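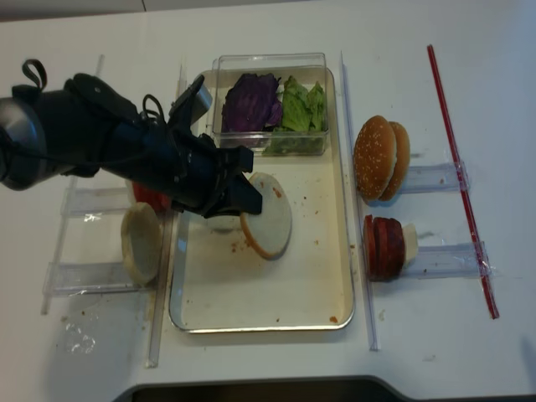
Fitriani Nasution wrote to me after my last post to say that I was wrong about meal planning, that the whole idea makes her want to lie down on the kitchen floor, and could I please write something for people who hate it. Fair enough, Fitriani! I hated it too for years, and I'm still not what you'd call good at it.

So this is how I do dinners now, for two adults and one kid who has recently gone off anything with "bits" in it.

The first thing I gave up was the app. I tried Keluvlow for most of a winter and it was lovely to look at, lots of little green check marks, but it kept giving me recipes that wanted half a bunch of something. What am I supposed to do with the other half? It also sent me a reminder at 4 p.m. every day asking if I'd started my marinade. I had not. I canceled it and now I use the back of an envelope, stuck to the fridge with a magnet from my dentist.

On the envelope I write down dinners, with no days next to them. That was the big change for me. If you write "Tuesday – chicken" then on Tuesday you have to want chicken, and I never do. If it just says "chicken" somewhere on the list you can get to it when you get to it (before the date on the package, obviously). I cross things off as we eat them and when the envelope looks mostly crossed off I go to the store.

I go to Tarigan, the one by the post office, mainly for the parking. Their produce is so-so but the bakery is great and they mark the bread down in the evening. I buy more rolls than we need and freeze them, already sliced, which I learned the hard way after trying to saw through a frozen one with a butter knife. My last big shop was $119, and the one before that was $84, and as far as I can tell the whole difference was cheese. I have no regrets about the cheese.

I used to tell myself I'd keep every trip under $100. It made me weird and grumpy in the aisles, adding things up on my phone while people tried to get past me to the yogurt, so I quit doing that too. I look at the total for the month now and if it's bad we eat more beans. 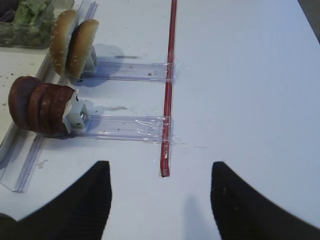

Do I ever cook ahead on the weekend? Only rice and one pot of soup, and the soup is usually whatever was about to go soft in the drawer.

I know some people do the thing where they fill the whole fridge with matching containers. My sister-in-law does it and her fridge looks like a magazine. I tried it once and by the third lunch I was so sick of my own quinoa that I went out and bought a sandwich, and then felt guilty about the quinoa for days. Rice and soup I can live with. Rice turns into fried rice, or goes under an egg, or gets eaten cold by someone standing at the counter who thinks I can't hear the microwave not being used.

Oh, and breakfast for dinner! Put it on the envelope every single time. Pancakes, eggs, toast, some fruit if you have it – everyone is happy and it costs next to nothing. Ours usually lands on the night I've forgotten to thaw something.

I still haven't worked out lunches for school. The current system is that I make the same thing every day and hope. If yours will eat something that isn't a plain bagel, please leave it in the comments, and Fitriani, let me know if you try the envelope.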